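Home & Laundry Help > Closets and Clothing Care

Shoulder bumps in everything I own, do I have to fold it all now?

Posted by Rosaire Fraser
April 2022 | Viewed 2384 times | 2 people are following this

Hi all, long-time reader, first time I've had a problem weird enough to post. I moved into a rental in Endcombe over the winter and for the first time in my adult life I have a real closet with a real rod (my last place had a dresser and a hook). I got very excited and hung up everything. Everything! T-shirts, sweaters, a couple of knit dresses, my good blouses, the cardigan my aunt made me, pajamas for some reason.

Now it's spring and I'm pulling out things I haven't worn since I unpacked, and nearly all of it has those little points at the shoulders. You know the ones. I look like I'm growing horns out of my upper arms. The blouses are not too bad but the sweaters are awful, and one of the knit dresses has gotten noticeably longer, like it used to hit above my knee and now it's well below. I wore a sweater to work last week and my coworker kept trying to pat my shoulder down. She thought I had a tag sticking up.

The hangers are a mix. Some came from the dry cleaner (wire), some are the thin plastic tube kind, and there's a handful of wooden ones the last tenant left behind, which are so wide they go halfway down the sleeve on me. I'm pretty small in the shoulders, if that makes a difference.

What I've tried so far: pulling at the bumps with my fingers, which does nothing. Ironing one, which flattened it but also made the wool shiny, so now it's a shiny flat spot where there used to be a bump, and I'm not sure I came out ahead. Throwing a cotton tee in the dryer with a wet washcloth, and that did work okay, but I'm scared to do it to anything with wool in it.

So my questions I guess are, can I get the bumps out of the sweaters, is the stretched dress a lost cause, and what am I supposed to hang and what am I supposed to fold? I have one dresser with four drawers and they're already full of jeans and sheets. I really don't want to go back to stacking stuff on a chair.

Oh, and I don't own a steamer. I have a normal iron with a steam button that spits rust if you hold it wrong.

Thanks in advance!!

Omar Chidiac
Member since forever

Okay so first, put the iron down. I did alterations out of my spare room in Wollham for a long time and the shiny spot on wool is the thing I got asked about the most, way more than hems. What you did is squash the fibers flat. Sometimes it comes back, sometimes it doesn't. Try holding the iron an inch or so above the spot and let the steam fall into it, never touching, then brush it up with a clean soft toothbrush while it's still damp. If the wool got scorched there's not much to do, but if it's only flattened you have a decent shot. And clean that iron out before you bring it anywhere near a light sweater, please, rust on cream wool will ruin your whole week.

For the bumps themselves you mostly need moisture and patience. Fill a spray bottle with plain cool water, mist the shoulder until it's damp all the way through (damp, you don't want it dripping), then lay the sweater on a towel and kind of pat and nudge the fabric back toward the neck. Don't pull it! Pulling is how it got there. You're pushing the extra back in on itself. Then walk away and let it dry flat, overnight if you can. Wool has a good memory and it usually wants to go back to where it started. Acrylic is more stubborn. Cotton knits will usually do it in the wash without you doing anything special, so your washcloth trick is fine for tees.

If misting doesn't do it, wash the whole sweater by hand in cool water with whatever wool wash you like, squeeze it out gently, roll it up in a towel and press on the roll, and then lay it out flat and shape it. I know that's a pain. Do it for the ones you love and let the others have bumps under a jacket.

The knit dress is a similar story, except that gravity has been working on it all winter. How heavy is it? A heavy cotton knit with no spandex in it may stay a bit long. A wool or wool-blend one you can often coax back. Measure a dress that fits you how you like, shoulder to hem, write it down, then wash the long one by hand and lay it out at that measurement. Scrunch it up lengthwise little by little till it matches. It'll look lumpy when it's wet and that's fine, it relaxes as it dries. I've gotten a couple inches back that way, and I've also had one that didn't budge at all, so no promises.
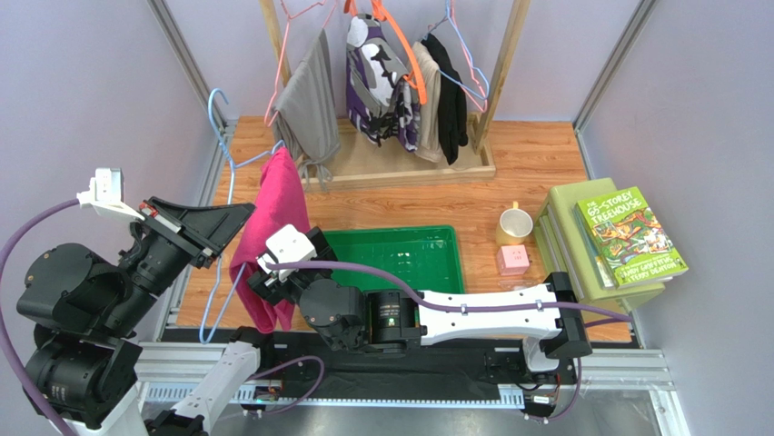
Now, hangers. The width matters more than what they're made of. The end of the hanger should stop a little before the end of your shoulder seam. If it pokes out past the seam, that's your horn right there, and with narrow shoulders it sounds like every hanger you own is too wide for you, wooden ones included. Look for the ones sold as petite or even the bigger kids' sizes, I'm serious, I had customers who used teen hangers for everything and loved them. Ends should be rounded and tipped down a bit. Wire ones go back to the dry cleaner, mine was always glad to take them.

As for what hangs and what folds, pick the thing up by the shoulders with two fingers. If it hangs there about the same shape as it did on the table, it can live on a hanger. If it droops and gets longer while you're looking at it, fold it. So woven stuff like blouses, button-downs, jackets, woven dresses, all that can hang. Sweaters and anything loosely knit, fold. T-shirts I don't care about, hang them if you like seeing them, but hang them dry, because a wet tee on a hanger is going to grow ears no matter how nice the hanger is.

And that cardigan your aunt made should be folded, today, before dinner.

Bendik
Power poster, 1000 points

just get the velvet ones. I switched everything over and haven't had a bump since. they're skinny too so you fit more on the rod

Comment from Omar Chidiac
Velvet's great for slippery blouses but it won't fix a width problem, and it grips knits so hard that people yank them off by the hem. Seen some sad necklines from that. Dark velvet can also rub color off when it's damp so make sure stuff is dry.

Comment from Bendik
fair. i don't own any sweaters lol

Sweaterdrawer_Jo

Adding to what Omar said (all good advice, I'm stealing the toothbrush thing), you can hang sweaters if you really have no drawer space, you just can't hang them by the shoulders. Fold the sweater in half the long way so the sleeves are on top of each other. Lay it down, put the hanger on it upside down with the hook poking out at the armpit, then fold the body over one arm of the hanger and the sleeves over the other. Pick it up by the hook and it's sitting there draped over itself, with the weight spread out over the whole hanger. It took me three or four tries to get it and I got mad and watched a video, so don't feel bad if my explanation makes no sense. Once your hands know it, it's quick.

It does take up more room on the rod than regular hanging, and a really thick sweater ends up like a big sausage. For those I'd do a shelf. Does your closet have one up top? Mine does and I stack 5 sweaters per pile up there, any taller and they lean over and I find them on my shoes. Heaviest at the bottom.

The other option is one of those fabric cubby things that hangs off the rod. Mine is an Ebihara, I picked it up secondhand, and it holds all my winter stuff in the space of maybe ten hangers. The bottom shelf sags if you put jeans in it, so don't put jeans in it.

Also!! Wash before you put away for the summer, even the ones that seem clean. Moths like the places where you've sweated or dripped soup. Ask me how I know. I had a gray turtleneck with a hole right in the middle of the chest and I wore it with a brooch for two winters.

With the long dress, if you get it back to the right length, I'd fold that one over the bar of a hanger like you would pants. Same idea, no weight on the shoulders, and it keeps it from creasing up in a drawer.

Comment from Rosaire Fraser
Oh wow, thank you all so much! There IS a shelf, it has my suitcase on it, so the suitcase is going under the bed tonight. I did the two-finger test on the whole rod and way more of it droops than I expected. The cardigan is folded, Omar, I did it before dinner like you said. I misted two sweaters and they're on a towel on the guest bed and I'm trying to leave them alone.

Comment from Rosaire Fraser
Back again, one of the sweaters came out completely smooth! The other one (it's mostly acrylic, I checked the tag) is better but still a little pointy on the left. Haven't been brave enough to do the dress yet. Does it matter if I use a towel under it or one of those mesh drying racks?

Comment from Sweaterdrawer_Jo
Rack is fine as long as the whole dress fits on it. If the skirt part hangs off the side you'll be stretching it all over again. I use two towels on the floor and keep the door shut so the cat can't get in.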